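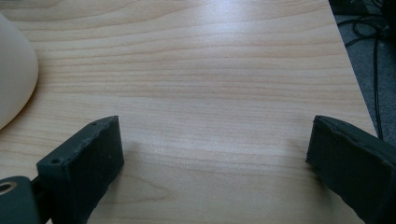

To: Members, Duditura Regional Observers' List
From: Divya Nadar, Secretariat
Subject: Re: Accreditation of domestic observers for the Shehu provincial vote

Dear members,

Thank you to those who wrote following the circulation of the draft position on observer accreditation. The Secretariat has read all replies and wishes to answer the points raised by Mr. Kulkarni, whose message is quoted below for members who joined the list after it was sent.

On Wed-of-filing procedures, the electoral authority in Shehu has confirmed in writing that applications may be lodged by an organization on behalf of its observers. Individual applications remain possible but must be signed in person at the provincial office in Brardale. Members who intend to send observers to the northern districts should file as organizations.

The authority has not changed its rule that each organization may place no more than four observers at a single counting center. We asked for this limit to be lifted at the larger centers, where counting is carried out in several rooms at once. The request was declined. Our legal adviser, Meenakshi Venkataraman, is of the opinion that the rule can be challenged under the provincial election act, but that a ruling could not be expected before the vote in November. The Secretariat does not recommend going to court at this stage.

Regarding the arrest of two opposition organizers in Donine, the network's mandate covers the conduct of the vote and the conditions in which the campaign takes place. Arrests of campaign staff fall within the second part. A letter has been sent to the provincial prosecutor asking for the charges and for the place of detention. No reply has been received. Members are asked not to publish the names of the detained persons, at the request of their families.

Nomvula Maluleke will coordinate the long-term observers and should be copied on all correspondence concerning deployment. Reports of incidents should continue to go to the Secretariat, using the form adopted last year. Reports sent as voice messages cannot be entered in the register.

Comments on the revised draft should refer to paragraph numbers. The text will then be submitted to the Board for adoption.

Yours sincerely,

Divya Nadar
Secretariat, Duditura Regional Observers' Network

In May 2021, Anil Kulkarni wrote:

> Dear colleagues,
>
> I have read the draft position and have three concerns.
>
> First, it does not say who is entitled to file. In the last provincial vote our organization submitted 60 names and 50 were accepted. The remainder were refused on the ground that the signatures had not been given in person. If the same rule applies again, we need to know soon.
>
> Second, the draft is silent on Donine. Two people have been arrested there while distributing leaflets, and the meeting hall used by their party has been closed by order of the district governor. I do not see how we can describe the campaign as calm.
>
> Third, Demetrio Barroso has pointed out to me that the polling station list still dates from 2000. Several of the villages on it have since been merged. Would the Secretariat ask the authority for a current list?
>
> With regards,
> Anil Kulkarni

On the last of these points, the authority has undertaken to supply a current list of polling stations. It will be forwarded to members on receipt.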